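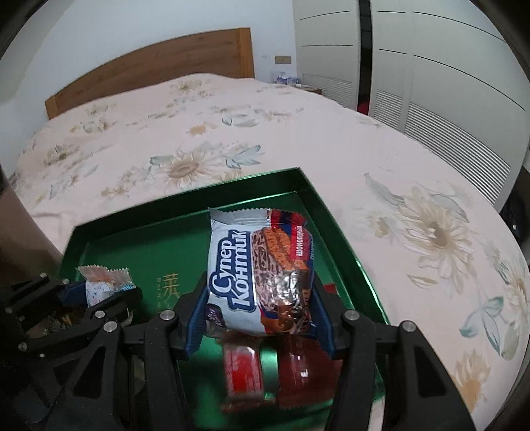 Hand-Held Gripper Sets: Pre-Purchase Inspection Checklist, With Comments
Mendunari equipment planning, filled in Wed 8 March

Please read the comments as well as the marks. I know I go on a bit, but last December we signed for things on the strength of a tidy row of check marks, and I would like us all to be a little happier with this order.

1. Pads seated flat, no lifting at the edges
OK. Go over them with a thumbnail before and after a session. Lanz sells replacement pads in packs of 19, an odd number for something used in pairs, so budget for one left over every time!

2. Pivot bolts snug, arms free of side play
OK, with a comment. Snug means snug and no more. Please don't lean on the driver - the quote for a new linkage arm is 70 dollars and it comes out of the same line as the travel cases.

3. Grip on thin, slippery packaging
OK. We asked for wrapped sweets and snack packets on soft bedding, as our own sessions will be in people's homes and I would much rather learn about crinkly film now than after the money is spent. 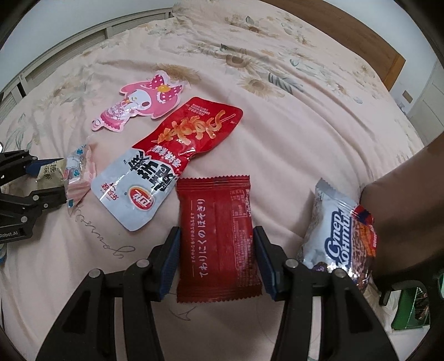 Item 3: red packet held upright between the blue pads, second gripper at left with a small beige packet.

4. Left and right units both inspected
OK. Do each one separately and sign for each one separately. It is so easy to check the right hand lovingly and wave the left one through.

5. Working surface suitable
Comment. Bedspreads wrinkle, and a fold can catch a fingertip when you come in low. Smooth the cloth first, and keep small things in a shallow tray if you have one handy. A tray costs next to nothing and I have added two to the list.

6. Liquids and heated appliances kept clear
Needs attention. Kettles, mugs and the like should be moved off the working surface altogether before anyone picks up a gripper.

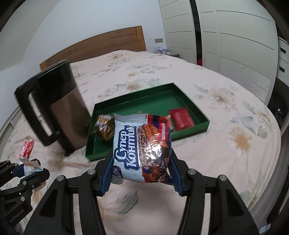 I have put this down as a condition of use in the purchase request as well, so that whoever takes delivery sees it in writing. The warranty terms from both suppliers leave out liquid damage, and I don't want us to find ourselves arguing over it.

7. Price and delivery compared
Open. Itberg is asking 400 dollars a set without spare pads. Flura is asking 550 with pads, a case and the first year of repairs. I lean toward Flura, though I'd like their repair turnaround in writing first - a set sitting in a repair shop is still a set we paid for.

8. Storage and labeling
Not checked. Shelf space is promised but I haven't seen the shelf. Will look on my next visit and initial this line then.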